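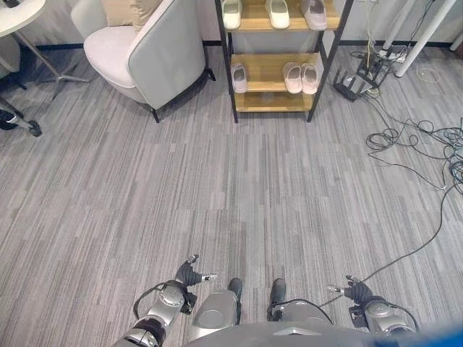
Frequently Asked Questions

Welcome to the Pichon guest questions page! We rent furnished apartments by the week and by the month in Vevham and Paltaswood, and over time we have gathered up the things people ask us most often when they are planning a stay. If you are the sort of person who likes to read everything before packing a bag, pull up a chair. If you just want to know about the parking, it's toward the bottom.

How long do I have to stay?

The shortest booking we take is 2 nights, and that goes for every apartment on our list. Most of our guests stay a good deal longer than that, often while they are between homes or starting a job in town, and the nightly price comes down once you pass the first week. You'll see the lower price on the booking page as soon as you put in your dates, so there's no need to write and ask for it (although we never mind hearing from you).

When can I get in, and when do I have to be out?

Check-in starts at 3 in the afternoon and check-out is 11 in the morning. If your train gets in early, send us a note the day before and we'll tell you whether the apartment is going to be ready. We can't always say yes, but we do try, and in the slower months we say yes quite a lot.

How do I get the key?

Each building has a key box by the front entrance. Your code arrives by email on the morning of your stay and works until you check out. Please look in your junk folder before you call us – that is where it's hiding nine times out of ten. If it isn't there either, call the number in your booking confirmation and have your booking number handy.

Do you ask for shoes off indoors?

We do, and thank you for asking! The living areas are carpeted, and it makes a world of difference to whoever stays after you. Slippers are very welcome. Boots that have been out in the slush should be left on the mat inside the door until they've dried off, and then they can go wherever you like to keep them.

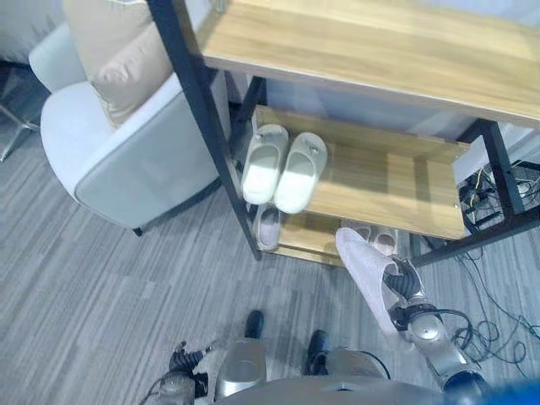 Shoe rack and white armchair on the striped carpet

Is everything in the apartment included in the price?

Heat, water, electricity and internet are all included, and so are bed linens and one set of towels for each guest. The kitchens have pots, plates, glasses, a kettle and a coffee maker. We leave enough dish soap and paper goods to get you through your first few days, and after that we ask you to buy your own. The Fokumum market in Paltaswood stays open until 8 in the evening and carries all of it, along with a very decent rye bread.

Can I move the furniture around?

Within reason, of course you can. People have all kinds of ways of settling in, and if you sleep better with the bed against the other wall, go right ahead and slide it over. We only ask you to lift the heavier pieces when you move them, with a second pair of hands if you can find one, and to put things back where they were before you leave.

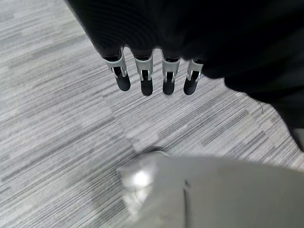

The exceptions are anything fastened to the wall and anything standing in front of a heater, and those really do need to stay put. If a piece is in your way and you'd like it out of the apartment altogether, write to us and we'll see if there's room for it in storage. On stays of a month or more we can often manage that at no charge.

What if I spill something?

It happens to everybody, us included. Blot it with a plain white cloth and cold water, and please don't scrub or use anything with bleach in it. Then let us know. We would much sooner hear about a coffee stain the same evening than find it three weeks later, and we don't charge for small spots.

Is there parking?

In Paltaswood, yes, one space for each apartment behind the building. In Vevham you'll be parking on the street, where it's free overnight and metered during the day. The garage by the station sells monthly passes, and guests who commute by car tell us it's worth it.

May I bring my dog?

Up to 2 pets are welcome in the ground-floor apartments. Please mention them when you book so that we can put you in the right place.

How do I cancel?

Use the link in your confirmation email. Cancel at least a week ahead and you'll get everything back. Inside that week we keep the price of the first night. Stays that begin in June have a longer notice period, which is spelled out on the booking page before you pay.

My question isn't here. Who do I ask?

Write to us through the contact form, or call and choose extension 2447 for the guest desk. Calls are answered from 9 in the morning, and messages left overnight get a call back before lunch.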